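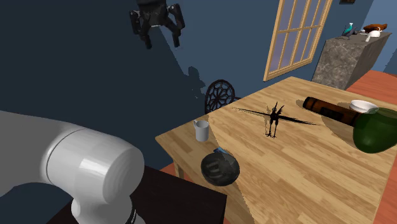 Moving a Bakery Across the River

The owner of the Lernness bakery starts her day at 3:40 in the morning, and by the time we meet she has already worked seven hours. She asks me to sit near the window and puts a plate of rye rolls between us. I had prepared a list of questions, but she begins before I open the notebook.

"People think we moved for the money," she says. "The rent here is higher. We moved for the oven."

The old shop was in Nikent, on the street behind the market. She rented it for 15 years. The oven stood in the cellar, and every tray had to be carried up a narrow stair. In summer the dough rose too quickly, and in winter she had to put it beside the boiler and hope.

Her customers in Nikent did not all forgive her. The new shop is in Podus, on the other side of the river, and the bus takes 20 minutes. Some of them still come on market mornings and buy bread for the whole week. "One lady takes four loaves and freezes them. I told her it is not the same after freezing. She told me she knows this very well, and that it is my fault."

I ask her what was the hardest thing to move. She answers without thinking: the sourdough. It traveled in two buckets with loose lids, on the knees of her nephew, and for the first month it did not behave.

"The water is harder here. The bread was flat, and a little bit gray inside. I sold it at half price and wrote on the board that we are learning."

She changed the flour in April. Now she buys from the Mugo mill, which is small and does not always deliver on time, but she likes that she can call and complain to the person who did the grinding. On a normal day she bakes 300 loaves. Before the spring holiday it was 409, the most she has ever made in one night, and she says she does not want to repeat it.

The floor of the new shop was her other worry. She wanted tiles, which are easy to wash. Her husband wanted boards in the front part, where the customers stand, and they argued for two weeks. "He won. I sweep it five times every day and each time I think of him." 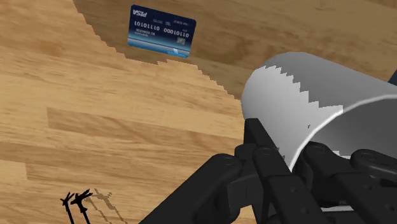 Bread for the evening

The second bake is a new idea. At four in the afternoon there are warm rolls again, for the people who come home from work. It began as a test, and she was ready to stop it after one month.

"In Nikent the street was empty at this hour. Here they stand in line with children and bicycles. I had to find one more person for the counter."

She would like to make a darker bread too, with malt, as her grandmother did. The recipe exists only in part – the amounts are written in cups, and the cup is lost. She has tried it six times. The last one was too sweet, she says, but the crust was right, and she cuts me a piece to take on the bus.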